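Unit 3301: Machines and Everyday Work
Handout 4. Can they do the washing-up yet?
Shuzhen Xia

Reading for the seminar: Oral, "Chores as Benchmarks", sections 2 and 3 only. Leave the appendix for now; we return to it with the Kimgate warehouse case.

Last week we took a press release from Homano apart and found one sentence in it that could be tested. It said the machine "handles tableware". Handles how, and whose tableware? Clearing a table is a chain of small jobs: find the plate, get something under or round the rim, lift, turn, carry, put down without a chip. A firm can be good at one link and sell you the chain.

Plates are a fair test because they look easy. They are flat, stiff and much the same shape from one to the next. They are also slippery, hard to pick up from a smooth surface, and shut tight against each other once stacked. A two-fingered gripper has very little to hold on to.

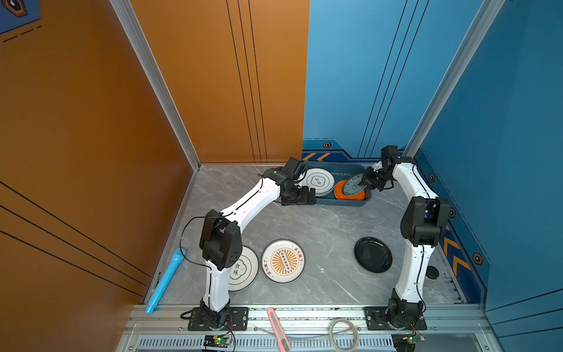
Hülya Oral's point in section 2 is that success rates mean little until we know what was counted. Suppose a report gives 148 good placements. Out of 148 tries, or out of 1000? Did someone reset the plates between tries? Was a plate that landed crooked a success? In my own marking of student reports from the Bekport lab visit, the missing number was nearly always the number of attempts.

Her second point is about time. A person at a sink clears some 20 plates while hardly thinking about it, and answers the phone as well. If a machine needs a minute per plate and a person standing by, the chore has been moved and the wage bill with it. I have yet to see a domestic trial that put the helper's hours in the main table.

Two arms make the claim stronger on paper. One can steady a plate while the other shifts its grip, much as we do. They can also get in each other's way, and both must agree where the plate is. Ask of any two-arm demonstration whether the second arm was needed. 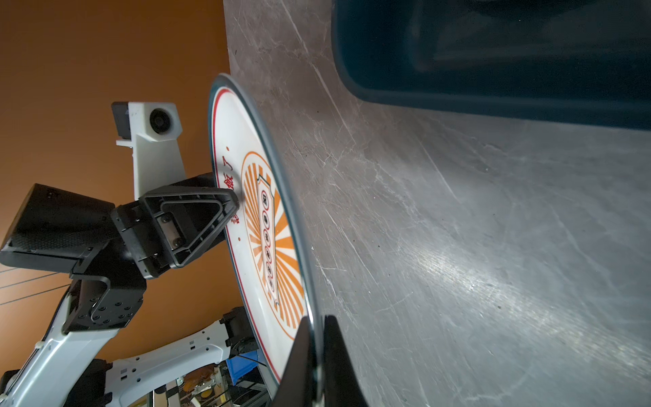 Fig. 2. Decorated plate held upright between two gripper fingers, with a second arm against its face.

For the seminar, bring half a page on one of these:

The Kocabaş canteen trial. Which parts of the job were left to staff, and does the summary say so?

A chore you did this week. Write down each step, then mark the ones you would trust to a machine today.

Late work goes in the tray outside my office by 4 pm.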